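Ticket 178: match clips stop after half-time

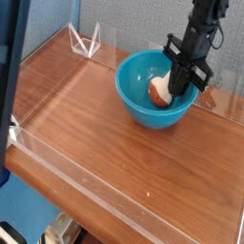
Turquoise bowl with a round brown and white object inside.

Opened by: Ekene Nwachukwu
Product: Jillura club video, version 3

Since February the second half of our football matches does not play. The player stops at minute 107 of the recording, before the corner kicks. I tried two browsers.

Reply, Beryl Kershaw: Please clear the saved files and load the match again.

Ekene: I did it. Now it plays until the final whistle, but the sound is late.

Status: open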